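Beverage dispensers, drip trays and taps
Monday, December 29, 2025
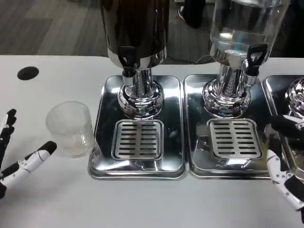
Photo: Studell workshop, bench notes

Three dispensers on the white table this morning, side by side, trays pushed up against each other. I went over the trays first, then the taps. Writing it down before the set goes back to Verulano.

Trays: stainless, raised rim, slotted grate toward the front. They mark easily. Dry cloth only from now on -- the damp one left streaks that took longer to get off than the original spots. Lift the grate out and wipe under it, don't just go over the top. Check the tray again after filling, drops land beside the grate as well as on it.

Pedestals: chrome, same cloth. The ribbed collar holds polish in the grooves, so use very little. An old toothbrush works.

Containers: the clear one shows everything, including fingerprints on the inside fittings. Rinse twice. The dark one needs a flashlight to see if it is clean at all. I would do it first next time while I still have the patience.

Taps: timed a fill with plain water, 2000 ml in the dark container, tap held fully open. 124 seconds to the point where it starts to sputter. Second run after cleaning the spout took 68. Big difference, so there was something in there, probably dried syrup. Did not time the clear one.

Tried 3000 ml after that. No leak at the base in the hour I left it standing, paper towel under the spout stayed dry.

Still to do:
Order spare tap washers from Dollport, same size as last time (the bag is in the second drawer, label is on it).
Ask Hauksdóttir if they want the containers packed separately from the pedestals. I think yes -- the necks are narrow and I don't like the weight on them in a box.
Time the clear one, same water, same amount.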